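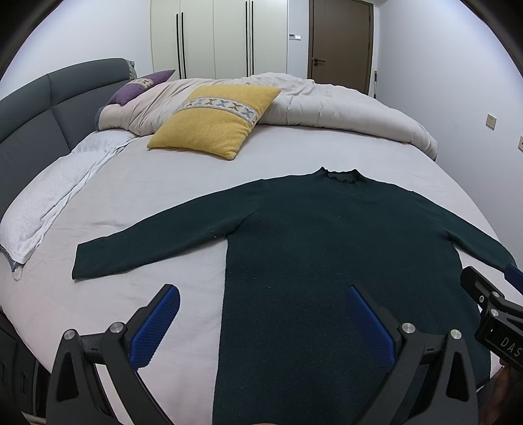

Zornbridge opened its garment care site to visitors on Monday, October 22, 2018, and I went along with a group from our local trade association. The company cleans, folds and sends back household clothing. I wanted to see what happens to the folding staff once machines start doing part of their job.

We came in through the sorting hall, where very little has changed. Bags are opened by hand and pockets are checked by hand. Holger Granström, the operations manager, told us they looked at a sorting machine and decided against it. Too many items came out in the wrong bin, and a wrong bin means a customer gets someone else's shirt.

The folding room is where the money has gone. There are 2 machines in it, both named by the staff. Vakum holds flat items by suction and takes towels, pillowcases and sheets. Gilta is an arm with a two-finger gripper and is used for T-shirts. Vakum was running for most of our visit and stopped once, when a pillowcase went in with the corner turned under. The operator lifted a guard, straightened it and pressed a green button. Gilta was slower than I expected. A practiced folder would beat it easily, and Granström didn't claim anything else. It is there for the evening shift, which they have trouble filling.

Knitwear is still folded by people. Sweaters stretch, cuffs catch on each other, and a collar that stands up can throw off the whole fold. To get an arm to do it, the company records its own folders at work with hand-held grippers, one in each hand. They lay the sweater out flat, bring the sleeves in over the front and then fold up the body. The recordings are kept in a program called Nishad, which held 3,714 folds on the day we were there. Some of the work is done on beds and sofas in ordinary rooms, as customers may one day want the folding done at home.

Maricruz Ocampo has folded for the company for years and now spends 3 days a week recording. She said the first weeks were tiring. Fingers feel the edge of a hem without looking, and with the grippers she had to look at everything. Her wrists hurt until they changed the handles. She prefers the work now, mainly for the sitting breaks and the quiet, but she misses the table where the others talk.
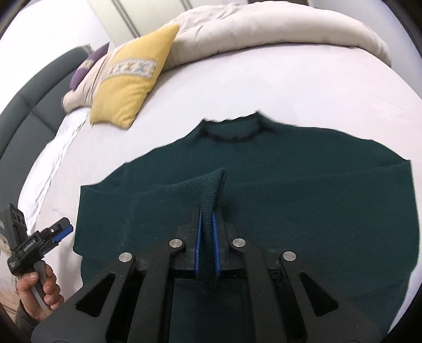
Do the folders lose pay when they move from the tables to recording?

Their hourly rate stays the same, but the piece bonus is replaced by a fixed supplement. According to Granström, the fastest folders earn slightly less than before and the others slightly more.

That supplement got the most discussion over coffee. Ocampo thought the fast folders had a fair complaint, as theirs are the folds everyone wants recorded. Granström said it would be looked at again in December.

I also asked about jobs. Two people left the folding room last year and were not replaced – that was his answer, and he gave it without being pushed. New hires are now trained on the tables first and on clearing machine stops after that. I would have liked to talk to someone on the evening shift, but the tour ended before they came in.

Parking is behind the building, and closed shoes are required on the floor.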